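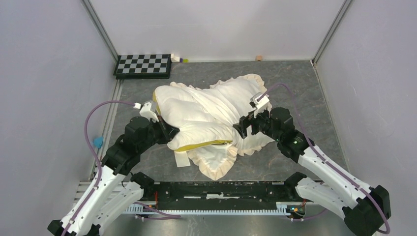 Linen Services Members' Forum > Workplace Change > Two-arm cells on the pillow and cushion line

Prisum_Floor_Rep
Posted 7:42 am

Members at the Prisum plant have asked that this matter be placed on the open board. Management advised in November that the two-arm cells will take over the turning and squaring of pillows and cushion covers before they reach the folding tables. The notice refers to 6 cells. It states that no permanent position will be lost. It does not state what the people now doing that work will be doing afterwards. I would be grateful to hear from sites where the change has already been made.

altach_finishing
Posted 8:15 am

We have had 2 cells at Altach since the winter. Our experience may be of use.

Hand turning was the job most often named in our wrist and shoulder reports, and those of us who did it do not miss it. The replacement duty is called "cell attendant". One attendant loads, clears and re-presents items across both cells. Plain cases go through without much attention. Anything with a frill or a loose lining is slower, and the attendant is called over more often. That calling over was not counted in the original staffing figures.

Please ask for it to be counted.

Jevik Line 3
Posted 9:03 am

With respect to the previous poster, I do not agree that the change has been a benefit. At our site the turning table was where new starters learned the stock. A person who had turned ruffled pillows for a month knew by feel when a seam was going. Attendants are now brought in without that knowledge, and faults are found at packing, where they cost more to put right.

There is also the matter of company. Four of us used to stand at one table. An attendant works alone for most of the shift.

altach_finishing
Posted 9:20 am

The point about training is fair. We raised the same concern and obtained 10 paid days at the hand table for every new attendant. It was agreed in writing -- I would not rely on a verbal assurance.

Trịnh_Site_Delegate
Posted 11:48 am

At Trịnh the employer proposed a lower classification for attendants on the grounds that the work was lighter. Members did not accept this. The attendant must judge whether an item is fit to go back in, isolate the cell and keep the fault record. The classification was kept at its present level following a 60 day trial, during which both sides kept their own logs.

I would recommend that the Prisum members begin their own log now, before the cells are commissioned. Ours recorded the item type, the reason for the call and the minutes spent.

Jevik Line 3
Posted 12:31 pm

Did the trial look at break times? Our cells do not stop for lunch and the attendant is expected to be "within hearing".

Trịnh_Site_Delegate
Posted 12:50 pm

It did. The cells are paused or a relief attendant is rostered. The wording is in clause 2 of our local agreement and I can send it by private message.

Prisum_Floor_Rep
Posted 4:06 pm

Thank you to all who replied. I will take three requests to the consultation meeting: a count of attendant calls, paid time at the hand table and a written rule on breaks. The question of working alone will be put separately, as members here hold differing views on it. Delegate, please do send the clause.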